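Onley Student Projects: Does Anyone Read the Label?

5. Findings

We left 50 questionnaires in the Onley common room and got 2 back, one of them blank. The other respondent reads labels "if bored". We then timed ourselves reading the small print on household products — a job we had put off until July — and gave up on most of them. Our advice is larger type and fewer words. This report was meant to run to 2000 words.

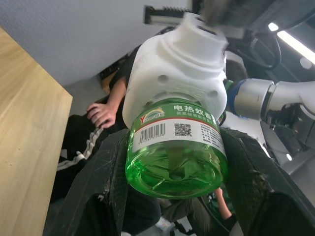

Fig. 1. Mosquito-repellent refill, green, with a white label edged in red.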